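스코케티에르 장난감 대여실 자주 묻는 질문

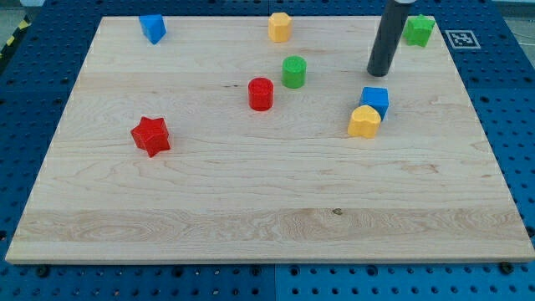

최종 수정: 2025년 1월

이용 대상과 가입

누가 이용할 수 있나요?
한리 지역에 살거나 직장이 있는 보호자라면 가입할 수 있습니다. 자녀의 나이는 만 7세 이하여야 합니다. 조부모나 위탁 보호자도 본인 이름으로 가입할 수 있습니다.

가입할 때 무엇을 가져가야 하나요?
신분증과 주소를 확인할 수 있는 서류를 가져오세요. 공과금 고지서, 임대차 계약서, 재직 증명서 중 하나면 됩니다. 휴대전화 화면으로 보여 주셔도 되지만 이름과 주소가 한 화면에 나와야 합니다. 아이를 데려올 필요는 없습니다.

회비가 있나요?
연회비는 없습니다. 가입할 때 보증금을 한 번 받고, 탈퇴할 때 빌린 물건이 모두 반납되어 있으면 돌려드립니다. 보증금은 카드로 받으며 환불도 같은 카드로 처리됩니다.

어린이집이나 공부방도 가입할 수 있나요?
단체 회원으로 가입할 수 있습니다. 신청서는 창구에서 드리고, 담당자인 조피아 코바치가 검토한 뒤 전화로 결과를 알려 드립니다. 단체 회원은 대여 한도가 다르니 아래 항목을 확인하세요.

대여

한 번에 몇 점까지 빌릴 수 있나요?
개인 회원은 2점, 단체 회원은 25점입니다. 점수는 상자나 가방 단위로 셉니다. 퍼즐 한 상자는 조각 수와 상관없이 한 점이고, 나무 기차 세트도 선로를 포함해 한 점입니다.

대여 기간은 얼마나 되나요?
3주입니다. 미끄럼틀, 실내 그네, 유아용 자전거 같은 큰 물건은 2주입니다. 대여일은 기간에 넣지 않습니다.

연장할 수 있나요?
예약한 사람이 없으면 한 번 연장할 수 있습니다. 반납일 전날까지 전화하거나 창구에 말씀해 주세요. 반납일이 지난 물건은 연장되지 않습니다. 큰 물건도 연장되지 않습니다.

소장 목록은 어디에서 보나요?
현재 목록에는 1581점이 올라 있습니다. 창구 옆 단말기에서 검색할 수 있고, 같은 내용을 인쇄한 목록집도 있습니다. 목록집은 해마다 8월에 새로 만들기 때문에 그 뒤에 들어온 물건은 단말기에서만 나옵니다.

찾는 장난감이 대여 중이면 어떻게 하나요?
예약을 걸어 두세요. 물건이 돌아오면 문자로 알려 드리고 닷새 동안 보관합니다. 그 안에 오시지 않으면 다음 예약자에게 넘어갑니다. 예약은 회원 한 명당 세 건까지 됩니다.

아이 나이에 맞는 것을 추천받을 수 있나요?
수요일과 토요일 오전에 스타니스와바 그워바츠키가 상담을 맡습니다. 예약 없이 오셔도 되지만 토요일에는 기다리실 수 있습니다. 발달 검사나 진단은 하지 않습니다. 걱정되는 점이 있으면 보건소나 소아과에 문의하세요.

건전지도 같이 주나요?
아니요. 건전지는 빼고 빌려드립니다. 필요한 규격은 상자 뚜껑 안쪽에 적혀 있습니다. 반납할 때는 넣으신 건전지를 꼭 빼 주세요. 안에 남은 건전지는 돌려드리지 않습니다.

반납과 세척

씻어서 반납해야 하나요?
플라스틱 장난감은 미지근한 물과 주방 세제로 닦은 다음 완전히 말려서 가져오세요. 나무 장난감은 물에 담그지 말고 꼭 짠 천으로 닦으세요. 천 인형과 역할놀이 옷은 그대로 가져오시면 저희가 세탁합니다. 표백제와 향이 나는 소독 티슈는 쓰지 마세요.

아이가 아팠을 때 가지고 논 것도 반납해도 되나요?
감기 정도라면 평소대로 닦아서 반납하시면 됩니다. 수족구병, 장염, 수두, 머릿니가 있었다면 창구에 알려 주세요. 따로 담아 두었다가 소독합니다. 이 경우 연체로 처리하지 않으니 아이가 나은 뒤에 오셔도 됩니다.

문 닫은 시간에도 반납할 수 있나요?
바다눔 거리 쪽 출입구에 반납함이 있습니다. 퍼즐과 보드게임은 상자가 열려 조각이 섞이는 일이 있으니 고무줄로 묶어 넣으세요. 악기와 큰 물건은 반납함에 넣지 말고 창구로 가져오셔야 합니다.

늦게 반납하면 어떻게 되나요?
연체료는 받지 않습니다. 대신 늦은 날수만큼 대여가 정지됩니다. 40일이 넘으면 분실로 보고 보증금에서 물건값을 뺍니다. 나중에 물건을 찾아 가져오시면 뺀 금액을 돌려드립니다.

분실과 파손

조각 하나를 잃어버렸습니다.
반납할 때 말씀해 주세요. 조각이 없어도 놀 수 있는 물건이면 상자에 표시만 하고 다시 내놓습니다. 나중에 찾으시면 상자 번호를 적은 봉투에 넣어 반납함에 넣으시면 됩니다. 번호는 상자 옆면에 있습니다.

망가뜨리면 물어내야 하나요?
보통으로 쓰다가 닳거나 부러진 것은 변상하지 않으셔도 됩니다. 집에서 접착제로 붙이지 말고 부러진 조각까지 모두 가져오세요. 수리는 예뇌 버시가 맡고 있으며 수리 기간은 물건마다 다릅니다.

빌린 상자에 처음부터 빠진 것이 있었습니다.
상자마다 내용물 표가 들어 있습니다. 집에 가서 표와 다르면 다음 날까지 전화해 주세요. 그 뒤에는 언제 없어졌는지 가릴 수 없습니다.

기증

쓰던 장난감을 기증할 수 있나요?
깨끗하고 빠진 조각이 없으면 받습니다. 안전 인증 표시가 남아 있어야 합니다. 봉제 인형, 카시트, 보행기, 자석이 떨어져 나온 장난감은 받지 않습니다. 양이 많으면 먼저 전화해 주세요. 기증받은 물건은 물로레타 테페라에게 넘겨 점검한 뒤 목록에 올립니다.

기증한 물건을 돌려받을 수 있나요?
목록에 오른 뒤에는 돌려드리지 않습니다. 점검에서 떨어진 물건은 미리 원하신다고 적어 주신 경우에만 연락드립니다.

방문

주차할 곳이 있나요?
건물 뒤 부샤르 주차장을 이용하세요. 큰 물건을 실을 때는 정문 앞에 잠시 세울 수 있습니다. 도착해서 창구에 차량 번호를 알려 주세요.

유모차로 들어갈 수 있나요?
정문에 경사로가 있고 대여실은 1층입니다. 수유실과 기저귀 교환대는 복도 끝에 있습니다.

여기에 없는 질문은 운영 담당 레메디오스 사르미엔토에게 남겨 주세요. 창구에 문의 용지가 있으며 답변은 전화나 문자로 드립니다.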